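Section 8: Setting Up Your Workura Turntable

Before you play that first record (and we know how tempting it is!), please give yourself a quiet quarter of an hour for these steps.

1. Stand the turntable on a firm, level shelf, well away from your speakers.
2. Lower the platter gently over the spindle and lay the felt mat on top.
3. Loop the belt round the motor pulley, making sure it isn't twisted.
4. With the stylus guard on, turn the counterweight until the arm floats level, then set the dial to the figure on your cartridge leaflet.

Note: a new belt can run a touch slow at first - let the platter spin for a few minutes and it should settle nicely.

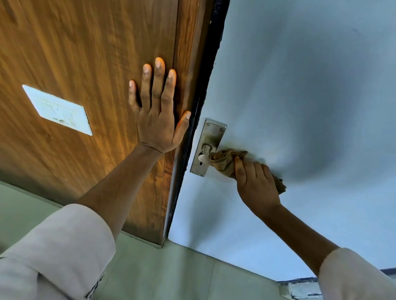 Can I play my old 78s on it?
The standard stylus is made for LPs and singles only, so you'll want the wider Birnine stylus, sold separately, for anything older.

5. Take off the stylus guard, choose your speed and lower the arm with the lever.

Caution: always turn the amplifier right down before lowering the arm. Replace the stylus after 800 hours of playing - sooner if your favourite albums begin to sound fuzzy or harsh.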